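April 10, 2022

Glue tests, second batch

Carried on with the Fragkou hide glue. Soaked 20 g of pearls overnight in cold water in the jam jar, lid on. Poured off the surplus this morning and warmed the jar in the water bath until it ran off the brush in a string. Held at 62 degrees by the kitchen thermometer. The dial on the bath reads high, so go by the thermometer.

Glued up 15 beech test pieces, lap joints, end grain avoided. Rubbed joints on the first few, clamped the rest. The rubbed ones grabbed quickly and I could not shift them after a minute or so. Squeeze-out wiped off with a damp rag. Left them on the rack by the window with pencil numbers on the ends.

Broke the last of the old Wanex pieces while waiting. Most failed in the wood. Number 204 came apart cleanly along the glue line, shiny on both faces, so I think it was starved or had gone cold before closing. Styliani says she clamped that one late and it should be left out. I have kept it in with a note.

Load readings are still on paper. Morfudd wants them typed up in the same layout as the July set, one row per piece, and the failure type in its own column. Paper sheets are in the Callus folder until then. The old Dell tower is open, so no typing on that one today. 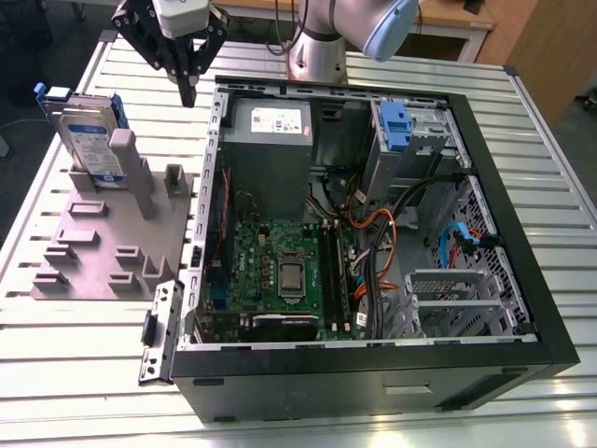

To do

Break the beech pieces once they have had a full week.
Order more pearls from Fragkou, same grade.
Try a pinch of salt in the next jar for longer open time. Morfudd has the amount written down somewhere.
Gorent clamps: two have bent screws, put tape on them.
Throw out the jar at the back of the fridge. It smells.
Ask Styliani if she wants the offcuts.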